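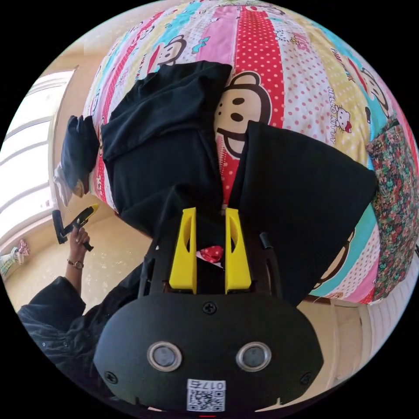 Braker wrote back on our December report asking whether the planner can tell one dark garment from another when they overlap, and whether we'd pay for more labeling if it can't. Fair question! Short version: it does better than it did, and no, please keep the labeling money where it is.

Most of this quarter went into the segmentation step. The old one was happy on plain sheets and fell apart on busy patterns – it kept proposing grasps on the bedding. We retrained on 300 bedroom clips, and bad proposals on the Floltidport test set dropped from 47 to 12.

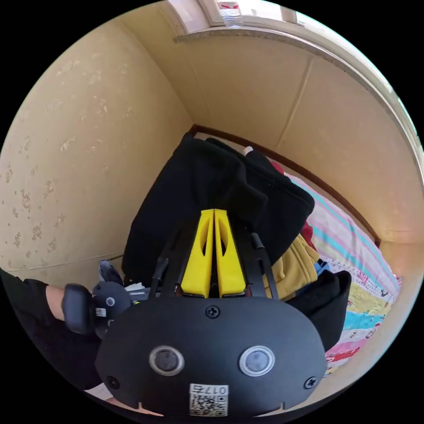
The time sync tool is the other big piece (my favorite, I admit). It lines up the left and right gripper tracks before anything reaches the policy, and it now flags a clip when the two drift apart. Siteo has it running on their side too, and they sent us 4 bug reports, all fixed.

Still open:
– Replay viewer is slow on long clips
– Grasp scores come out too sure of themselves on black fabric

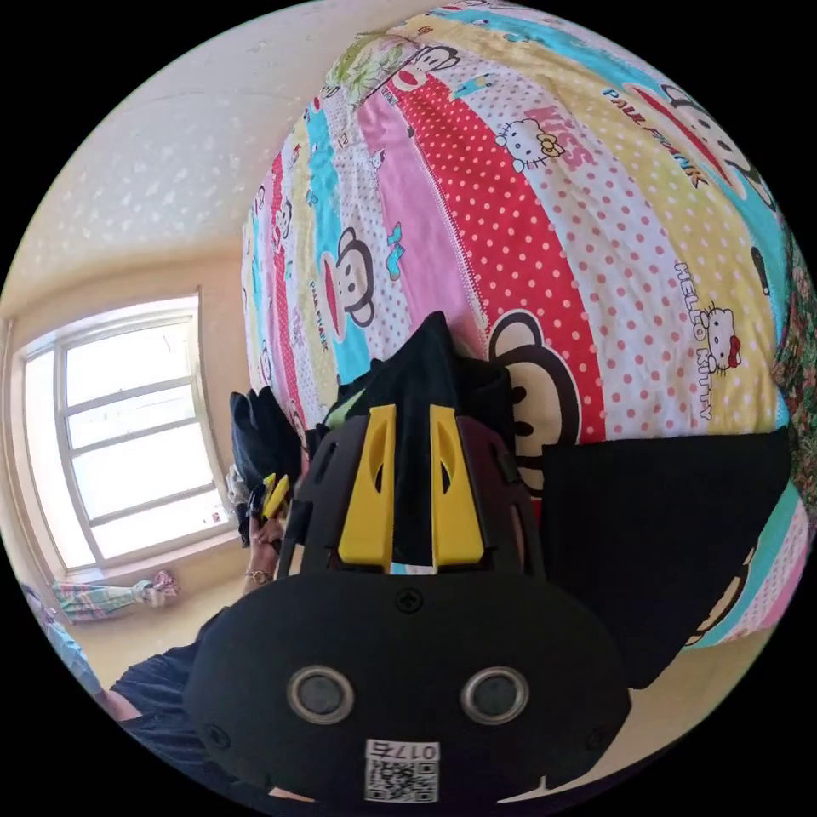 Next quarter
I'd like to move the planner onto the Ashby branch and start on folding. Budget is on track, and I'll send the spending sheet separately.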